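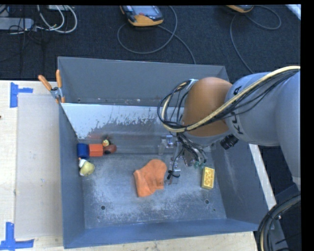
Subject: Re: [veleo-players] Level 109 and the sliding gates

On the list, a Veleo player wrote:

> I've been stuck on level 109 since April. It's the one with the two
> sliding gates and the long ramp in between. I can get the ball past the
> first gate most of the time, but the second one is always closed when I
> arrive. I've tried going faster and I've tried waiting on the ramp, and
> the ball just rolls back if I wait. Is there a trick or is it only luck?
> Also, does the game save the coins you pick up if you quit in the middle
> of a level? I had nearly 3,000 and now it shows 1,446. I play in the
> browser, on the Fukon site.
>
> One more thing. The walkthrough on the Zalberg page stops before this
> level. Is there a longer one?

It isn't luck. The gates run on a fixed timer that starts when the level loads, and it keeps running while you read the hint box at the top. If you close the hint at a different moment each time, the gates will look random. Close it right away, every time, and you will see the same pattern on every try.

The first gate opens and closes quickly. The second one is slower and stays shut for a long stretch after the first has opened. If you go through the first gate at the earliest chance, the second will always be closed when you reach it, no matter how fast you are going. Let the first gate open and close once, stay on the flat part to the left of it, and go through on the second opening. Hold the right arrow key the whole way up the ramp and don't tap it. Tapping costs you speed at the top, where the ramp gets steeper.

There is also a small ledge under the ramp that you can drop onto from the left side. You can stop there without rolling back. I used it the first few times I finished the level, but it is slower and you miss the star, so I wouldn't bother with it if you want all the stars in that world.

If you play on a phone, the tilt control is harder here than the buttons. You can switch in the settings menu, under Controls, but only from the map screen. The option is grayed out inside a level.

On the coins: no, they are not saved when you quit in the middle. The game saves at the flag at the end of a level and when you go back to the map from the pause menu. Closing the browser tab counts as quitting. That would not explain losing that many at once, though. My guess is that you have two saves. The browser version keeps its save in the browser itself, so if you opened the game in a different browser, or in a private window, or from another address on the same site, you would get whatever was stored there. Check the other places you might have played before you do anything else. Don't press New Game on the title screen to see what happens. It overwrites the save without asking.

If you do find the old save, there is an export button at the bottom of the settings page that gives you a long line of text. Copy it into a file and keep it. The import box is right next to it. Make sure you get the whole line, including the two equals signs at the end, or the import fails with no message.

As for the walkthrough, the Zalberg page hasn't been updated in a long time and covers the old version, before the ice levels were added. The level numbers after the first world don't match anymore. The one on the Priedītis site goes all the way to the end and has a map for most levels. Some of the pages are not in English, but the maps are easy enough to follow. It is wrong about the hidden door in level 2 - that door was removed, and the key you find there is used later.

After 109 the next few levels are fairly easy, and the timer gates don't come back until the tower. The tower ones do change between tries.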